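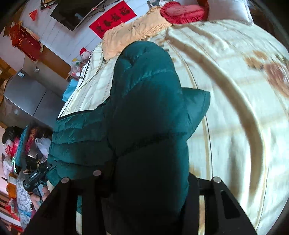 Figure 2. A quilted puffer jacket with hood, left on a bed.

4.2 Where outdoor clothes rest inside the home

The second group of findings concerns the short-term placing of outdoor garments in the dwelling. In the earlier literature the wardrobe is usually taken as the main place of clothing, and other places are treated as disorder. Our interviews in Tikwood suggest a different reading. Most of the households we visited had a wardrobe with free space in it, yet the winter jacket was seldom kept there between October and April. It moved between the hallway hook, the back of a chair, and the bed (Figure 2).

We call these places resting places, following the term used by Essien in her earlier study of shoes. A resting place has two properties. First, the garment is expected to be taken again within the same day or the next one. Second, the members of the household can say without looking where the garment is. When the second property was lost, our respondents began to speak about mess, and often about an argument. One respondent in the Gwynne building explained it as follows: "If it is on the bed, it is still in use. If it is on the floor, it is a problem."

The volume of the garment also has influence. Quilted jackets take much room on a hook, and in the apartments with a narrow hallway they pushed the other coats down. In 9 of the 30 households the hallway had only two hooks or fewer, and in these households the bed was named most often as the resting place for the padded jacket. Thin raincoats and wool coats did not show this pattern. The wool coats were mostly hung, also by persons who described themselves as untidy.

The time of day was important too. The jacket was put on the bed mainly in the afternoon, and it had to leave the bed before sleep. Nearly all respondents moved it then to a chair, and only a few brought it back to the hallway. Levchenko observed the same evening movement in Clendar, where the apartments are larger, so the lack of space cannot be the full explanation. We suppose that the bedroom is the room where the change from outdoor to indoor clothes is completed, and the jacket simply follows the person to this point.

There are some limits to be mentioned. The visits were made in one heating season, and the households with small children were few. We also did not ask about the guests, whose coats are often put together on one bed during a family dinner. This practice was mentioned by four respondents on their own initiative and it deserves separate attention. In the next section we turn to the storage of the same garments in summer.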